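Compras y presupuestos | Automatización
Lun 1 abril – Redacción técnica de Lultley

Preguntas frecuentes: presupuesto de una celda de dos brazos

¿Qué incluye el precio base de la celda Zedik?
Los dos brazos, las pinzas, la mesa, el riel frontal y el cerramiento. La configuración estándar cuesta 1262 euros al mes en alquiler. El transporte se factura aparte.

¿Se puede empezar con un solo brazo?
Sí, por 751 euros al mes. El segundo se añade después sobre el mismo riel. Para bolsas y envases flexibles conviene presupuestar los dos desde el inicio.

¿Cuál es el plazo de entrega?
39 días desde la firma del pedido. Los pedidos de octubre se planifican con el almacén de Titwood y pueden tardar más.

¿Qué repuestos hay que prever?
Dedos de pinza, clips y cables. El kit Husar los agrupa – referencia 741 – y no entra en el alquiler.

¿Qué piezas conviene llevar a la prueba previa?
Las de producción, con su embalaje real. Los envases de muestra vacíos no sirven para dimensionar la pinza.

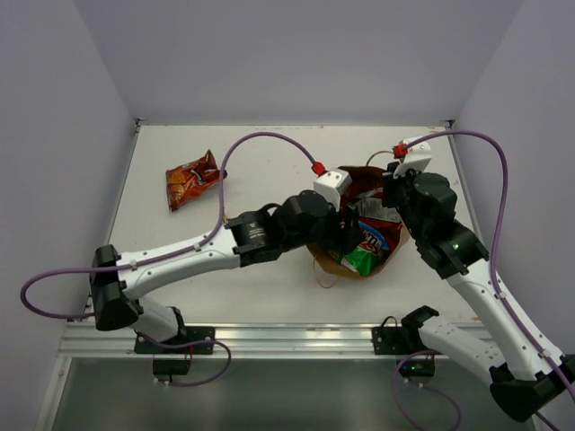
Trabajo a dos brazos con bolsa de papel y aperitivos envasados.

¿Quién prepara la instalación eléctrica?
El cliente, antes de la entrega.

Contacto | © Lultley | Volver arriba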